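3. Line Twist and Retrieve Rate in Spinning Tackle

3.1 Background

Line twist in spinning tackle has two main sources. The first is the fixed spool itself, which adds one turn of twist for each wrap laid on or pulled off over the lip. The second is the lure or bait, which may rotate about its own axis during the retrieve and pass that rotation up the line. Wraps laid on during the retrieve largely cancel those removed during the cast, so the first source is small as long as the drag does not slip. The second source builds up from cast to cast and is the subject of this section.

Earlier work at the Trimstead ponds dealt with knot strength and abrasion and treated twist as a nuisance variable. In those trials, line was stripped and replaced at the end of each session, and no record was kept of its condition. The present study keeps the same line in service through a full block of casts and measures the twist that remains.

3.2 Tackle and line

All casts were made with a medium-light spinning rod and a reel with a fixed gear ratio. Two lines were compared: a nylon monofilament and a fluorocarbon of the same nominal diameter. Braided line was left out because its twist cannot be read with the method in Section 3.4. Each spool was filled under constant tension from a supply spool mounted on a free-turning axle, so that the line came off at a right angle to the axle and gained no twist from the supply side.

Two lures were used. The first was an inline spinner with a single treble hook, sold in the region under the Plindevora name. The second was a soft plastic worm rigged on an offset hook. The worm was threaded straight in half of the blocks and with a slight bend in the other half. A bend of this kind is a common rigging error and makes the worm roll on the retrieve. The straight-rigged worm served as the control, as it showed no steady rotation in tank checks at either retrieve rate.

Terminal connection was either a direct knot or a small barrel swivel placed ahead of a short leader. The swivels came from a single batch. Each was rinsed and spun by hand before use, and any that bound was discarded.

3.3 Casting procedure

Casts were made from a fixed platform on Menine Reservoir during June, over open water with no weed within reach of the lure. The angler cast to a marked buoy, closed the bail by hand, and took up slack before beginning the retrieve. Closing the bail by hand prevents the loose loop that often forms when the bail is tripped by the handle. Such a loop can be mistaken for the effect of twist.

A block consisted of 34 casts with one combination of line, lure, connection, and retrieve rate. The slow rate was set with a metronome at one handle turn per beat, and the fast rate was twice that. Blocks were run in random order. A block was abandoned and repeated if a fish was hooked, as a running fish pulls line against the drag and adds twist that has nothing to do with the lure. Blocks were also repeated after a snag that required more than a light pull to free. In all, 334 casts were dropped from the analysis for one of these two reasons.

Wind was a problem on the more exposed side of the platform. Casts that landed outside the buoy ring were retrieved at the set rate and kept, but the angler noted them on the log sheet. Removing them did not change the order of the results.

3.4 Measurement of residual twist

At the end of each block the lure was cut off and a fixed length of line was drawn from the reel with the drag locked. The free end was clamped to a light vane hung on the line, and the vane was allowed to unwind in still air until it came to rest. The number of full turns was read from a counter on the vane axle and divided by the length of line tested. Direction of rotation was noted as well. Turns in the direction expected from the spool alone were corrected with a blank reading, taken after a block of casts with a plain casting plug.
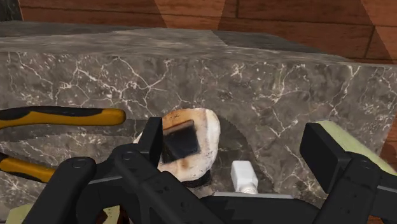 The vane method tends to read low on fluorocarbon. The stiffer line holds some of its twist as a permanent set, and this part is not released under the small load of the vane. A heavier vane releases more of it but also stretches the monofilament, which makes the two lines harder to compare. The light vane was kept for both, and readings for fluorocarbon should be taken as lower bounds.

As a second check, a short bight of line was held between two fingers and slowly closed. The gap at which the bight first crossed over itself was recorded. This is the same test many anglers use on the bank, and it agreed with the vane in rank order for all blocks with monofilament.

3.5 Results

The inline spinner without a swivel gave the highest residual twist on both lines and at both rates. The bent worm came next. The straight worm could not be told apart from the blank. Adding a swivel lowered the twist from the spinner at the slow rate but did much less at the fast rate, where the pull of the lure loads the swivel and raises the friction in the barrel.

For the bent worm the pattern was reversed. The swivel had little effect at the slow rate and a clear effect at the fast rate. The likely cause is that a slowly rolling worm does not produce enough torque to start the swivel turning, so the line takes up the twist instead. This agrees with the bench data for plain barrel swivels given in the Degefa tackle tests, where a starting torque was found below which no rotation took place.

Figure 1. Residual twist per unit length of line after one block of casts, by lure and retrieve rate, direct knot and swivel. Bars show the mean of all completed blocks; values for fluorocarbon are lower bounds (see Section 3.4).

Retrieve rate alone, with the lure and connection held fixed, had a smaller effect than expected. The spinner turns with the distance it travels through the water more than with time – a faster retrieve gives more turns per second but close to the same number per cast. The small rise seen at the fast rate may come from the body of the spinner beginning to roll along with the blade.

3.6 Limits of the method

All casts were made by one angler with one rod, and no attempt was made to vary the height of the rod tip. A high rod tip lifts the lure in the last part of the retrieve and may change how it rolls. Water temperature was logged but did not vary enough over the period to be used as a factor. Ball-bearing swivels, which have a lower starting torque, were not tested and are taken up in Section 4.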